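Write the Rule on the Noodle Shelf

Every handling standard I've been asked to sign begins with the same sentence: the system shall place items correctly. I have come to dread that sentence. It has the confidence of a man giving directions in a town he left as a child.

The draft going around at Hollside runs to 34 pages and uses the word "correctly" 77 times. Nowhere does it say what correct means when the item is a bag of dry noodles. A carton has a top and a bottom and will sit where you put it. A bag has opinions. It folds, it leans on its neighbor, and it shows the world its crimped end instead of its label.

The Zimik guide, which I otherwise like, sorts goods by weight and outer size. Fine for paint cans. In grocery sorting it means shrimp and chicken are the same object, and anyone who has bought the wrong one can tell you they aren't.

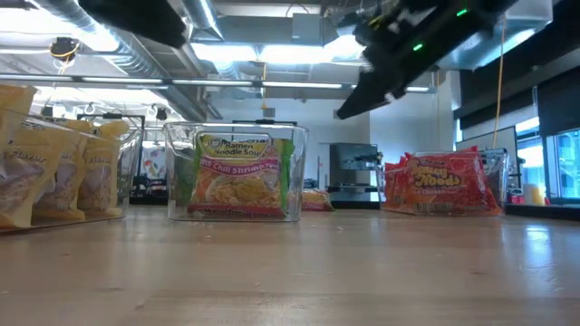
Ramen packages in clear bins, with the gripper above.
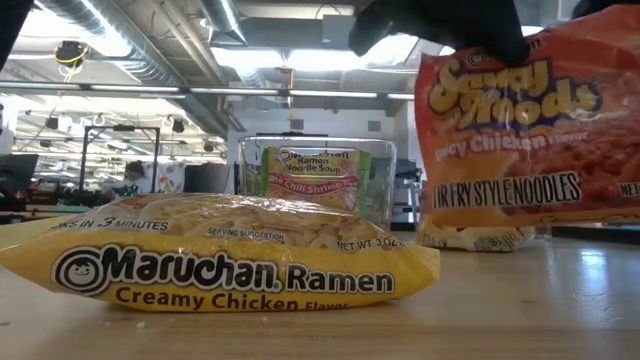

What I would put in the rule instead

Start with the sorting key, in writing, before the first run. Is it brand, flavor, or type of noodle? All three are printed on the package, usually in letters large enough to read across a room, and they will give you three different answers. Pick one. If two reviewers can look at the same bin and disagree, the fault is in the rule, and no amount of retraining the arm will fix it.

Next, say what counts as placed. Standing or flat? Label facing out or facing wherever it landed? May a corner stick up over the rim? I sat through a review of 600 runs at Vevum in which 449 were passed, and the argument over the rest lasted until after lunch. Most of it was about corners.

Then write down the table. Where the bins stand, how far apart, and whether somebody wipes the surface between runs -- crumbs included. Oravec puts this in an appendix, where it is read by the person who wrote the appendix.

I'm told all this is too fussy for a general standard. Maybe so. But a general standard that can't settle where the chicken goes is going to be settled by whoever is on shift, at four in the afternoon, with a marker and a piece of tape.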